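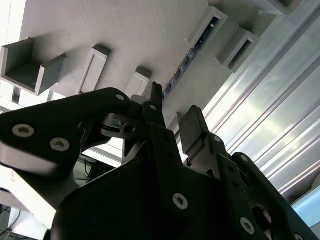

Support > Kiketti Cabin Reports > Set-up > 4. Theft and loss reports

December
By Oksana Hordiienko

4. Setting up theft and loss reports

This section covers reports of money or personal items missing on board. For disruptive passengers, use section 5. You need a station supervisor login to make these changes.

4.1 Turn on the report type

1. Log in at the station computer and open Settings, then Report Types.
2. Select Theft or Loss (code 57) and switch it to Active.
3. Enter the amount at which a report goes straight to airport police. The default is $200. Reports below this amount go to the duty manager first.
4. Set Currency to Mixed if your crews carry foreign cash. Each currency then gets its own line.
5. Press Save. The change reaches crew tablets the next time they sync.

Note: The amount field accepts whole numbers only. Type 1000, with no comma.

4.2 Connect the station computer

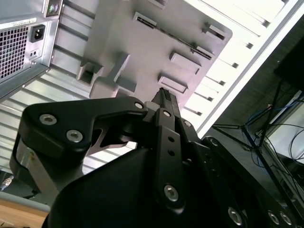

Reports sent from the aircraft are held on the station computer until a supervisor opens them, so it has to stay on whenever flights are due. Kiketti has no special hardware requirements beyond a wired network port. A plain light grey tower is fine, and so is a laptop that stays at the desk. Put it where passengers at the counter can't read the screen.

1. Connect the network cable and start Kiketti Station.
2. Enter the station code from your welcome letter.
3. Send a test report from one tablet. Mark it TEST in the first line.
4. Check that it appears under Incoming, then close it.

Caution: Do not delete a real report, even if the item is found. Change its status to Recovered and add the seat row and the time. Deleted reports can't be restored.

4.3 Who can see a report

By default, the crew member who files a report can read it but can't edit it after landing. Witness names are hidden from everyone except the supervisor and the duty manager — change this under Privacy only if your airline's policy allows it.

The description box holds 2000 characters. Longer statements should be attached as a separate file.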